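Dunadum Frühstücksset im Langzeittest (naja, fünf Wochen)

Kurz und zwischen Tür und Angel, weil schon mehrere gefragt haben. Gekauft im Dezember bei Drandville, 44 Euro, Farbe nennt sich "Lavendel/Eisblau". Drin sind Teller, Schale, Becher und als Dreingabe ein rosa Plüschtier mit roten Tupfen. Gedacht für Kinder. Bei uns benutzen es inzwischen alle.
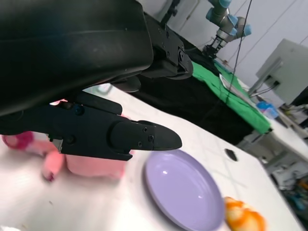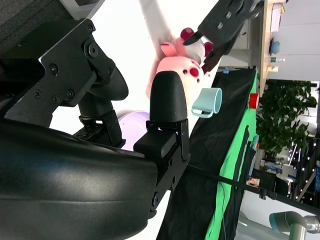

Ob das Geschirr denn nicht ständig kaputt geht, wollte eine Leserin nach dem ersten Kurzbericht wissen, bei ihr habe kein Becher aus so einem Set länger als bis Ostern gehalten, immer sei es der Henkel gewesen, und sie würde für das Geld inzwischen nur noch Melamin kaufen. Das Spülen von Hand sei ihr auf Dauer auch zu lästig.

Verstehe ich. Bisher aber: nichts abgebrochen. Der Becher ist mehrfach umgekippt und einmal auf den Teppich gefallen, Henkel dran, Rand heil. Fliesen habe ich nicht ausprobiert und habe es auch nicht vor. Wer einen gefliesten Essplatz hat und kleine Kinder, soll halt Melamin nehmen.

Der Teller
Mein Lieblingsteil. Rund, Rand hochgezogen, dadurch rutscht beim Schmieren nichts runter. Ein Brötchen passt gut drauf, zwei Hälften nebeneinander auch, wenn das Brötchen nicht vom Bäcker mit den Riesendingern kommt. Oberfläche glänzt und bleibt glänzend, Marmelade geht mit dem Lappen weg. Messer hinterlassen graue Striche, die man nur bei schrägem Licht sieht. Mit etwas Natron war das meiste wieder weg.
Was nervt: der Rand ist so hoch, dass man mit einem normalen Tafelmesser nicht flach schneiden kann. Für Pfannkuchen blöd. Kinder stört das null, die reißen eh alles mit den Fingern auseinander.

Die Schale
Gleiche Farbe wie der Teller, fast. Wenn man sie direkt nebeneinander hält, ist meine eine Spur kühler im Ton. Kann an der Charge liegen. Für Müsli reicht sie einem Erwachsenen knapp, einem Kind locker. Steht sicher, auch wenn einer mit dem Löffel am Rand zieht. Unten ein unglasierter Ring, der kratzt auf lackierten Tischen! Also Platzdeckchen drunter oder einmal mit feinem Schleifpapier drübergehen, hab ich gemacht, danach war Ruhe.

Der Becher
Hellblau, geht ins Türkise, matt. Sieht von allen Teilen am besten aus und macht im Alltag am meisten Arbeit. Matte Glasur nimmt Kakao übel. Nach zwei Tagen ohne gründliches Schrubben hatte ich innen einen braunen Ring, der sich nur mit Einweichen gelöst hat — über Nacht, Spülmaschinentab rein, heißes Wasser drauf, morgens auswischen. Tee macht dasselbe, bloß langsamer.
Henkel ist gross genug für eine Kinderhand und für zwei Finger von mir. Liegt gut. Trinkrand etwas dick, man gewöhnt sich. Wenn der Becher umfällt, rollt er nicht weit, der Henkel bremst. Das ist bei uns ein Kaufargument, ernsthaft.

Das Plüschtier
Hatte ich für Quatsch gehalten. Billige Dreingabe, dachte ich, landet im Keller. Landet nicht im Keller. Sitzt jeden Morgen mit am Tisch und muss auch was abbekommen, entsprechend sieht es manchmal aus. Stoff ist weich, Nähte halten, keine Fussel im Müsli. Die roten Tupfen sitzen fest, auch nach Ziehen und Kauen. Trotzdem hätte ich bei ganz Kleinen ein Auge drauf.
Waschen: laut Zettel nur von Hand. Habe es an einem Donnerstag im Wäschesack in den Schonwaschgang gesteckt, kalt, wenig geschleudert. Kam heil raus, Füllung leicht verklumpt, durchkneten, fertig. Getrocknet hat es allerdings ewig, und das Theater am Abend, als es noch nass auf der Heizung lag, könnt ihr euch vorstellen. Nächstes Mal morgens.

Spülmaschine und Mikrowelle
Auf der Packung steht für das Geschirr "Handwäsche empfohlen". Empfohlen. Bei uns läuft alles durch die Maschine, oberer Korb, Sparprogramm. Teller und Schale unverändert. Der Becher ist am Boden minimal heller geworden, bilde ich mir jedenfalls ein, habe leider keinen zweiten zum Vergleichen.
Mikrowelle bei 500 Watt für Milch klappt, der Becher wird dabei am Henkel aber deutlich wärmer als gedacht. Also nicht direkt dem Kind geben. Die Schale bleibt kühler, warum auch immer. Haferbrei mache ich nur noch in der Schale.

Stapeln
Schwachpunkt. Teller und Schale gehen ineinander, der Becher steht obendrauf und wackelt. Im Schrank okay, auf dem Tablett quer durch die Wohnung eher nicht. Ein passender Untersetzer wäre schön gewesen, statt der dicken Pappschachtel, die man sofort wegwirft.

Verpackung und Lieferung
Kam heil an, Lieferung hat länger gedauert als angegeben. Der Laden sitzt in Edavton, Versand wird aber wohl von woanders gemacht, jedenfalls konnte mir am Telefon keiner sagen, wo das Paket steckt. Nachricht kam dann, als es schon vor der Tür lag. Einzelteile nachkaufen geht angeblich, auf der Seite habe ich nur den Teller gefunden. Becher "demnächst wieder". Steht da seit Wochen.

Vergleich
Vorher hatten wir das Set von Eichhorn — leichter, stapelt besser, aber der Teller war mir zu flach und die Farbe nach kurzer Zeit stumpf. Preislich nimmt sich das nicht viel. Wer viel unterwegs isst, Picknick, Oma, Campingplatz, ist mit dem leichteren besser dran. Zum Frühstücken daheim würde ich wieder das Dunadum nehmen, schon wegen dem Tellerrand.

Gut: Tellerrand, Farbe, standfeste Schale, Plüschtier (ja, wirklich)
Schlecht: Becher innen fleckig, Henkel heiß, wackelt gestapelt, Nachkauf zäh
Kaufen? Ja, wenn ihr keine Fliesen unterm Esstisch habt und den Becher gleich ausspült. Für Kakaotrinker lieber einen zweiten, glasierten Becher dazustellen und den matten für Wasser und Milch nehmen. So machen wir es jetzt auch.

Nachtrag, weil noch eine Mail kam: nein, der Teller hat unten keine Gummiringe. Auf glatten weißen Tischplatten rutscht er ein bisschen, wenn jemand schwungvoll Butter streicht. Feuchtes Tuch drunter hilft. Und die Krümel bleiben auch mit hohem Rand nicht alle drauf, also Lappen in Reichweite lassen. Zur Schale schreib ich nochmal was, wenn der geschliffene Ring länger im Einsatz war, muss jetzt los.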